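Dorian Caron
Monday, April 26, 2021

OK, thread time. People keep asking me whether a robot can do the dishes yet. Short answer: some of them, slowly, and I'm more excited about that than I probably should be.

1/ Laundry first, as everyone asks. Folding a towel that's already laid flat? Pretty good now! Pulling one out of a heap and finding two corners? Still painful to watch. I timed one last October and it took 53 minutes to get through a basket I'd finish during a phone call.

2/ Shop floors are way ahead of homes. The Clastell line packs 2000 trays a shift and hardly ever stops. But every tray is the same tray, in the same spot, facing the same way. My kitchen has never once looked the same two days in a row.

3/ So kitchens are where it gets fun. A mug has a handle, and the handle could point anywhere. A lid is glass, and depth cameras hate glass. A shiny bowl throws back reflections of everything near it — same headache.

4/ The team at Tostari shared numbers on clearing a table: 1298 tries, and 70 percent ended with the item where it should be. I read that and cheered out loud. Two years ago I'd have guessed half that.
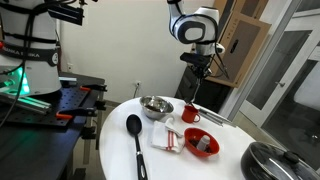

5/ Thin stuff is the other big one. Tongs lying flat on a table are awful, there's almost nothing to get a finger under. Same with a spoon. You and I just sort of roll it up with a fingertip without thinking.

6/ And cups inside bowls! Do you take the cup out first or lift the whole lot? A kid knows. A machine needs somebody to have shown it, many times, with many cups.

7/ My guess: loading a dishwasher comes before folding laundry — and wiping the counter comes before both. Tell me which chore you'd hand over first. Mine is pots, no contest.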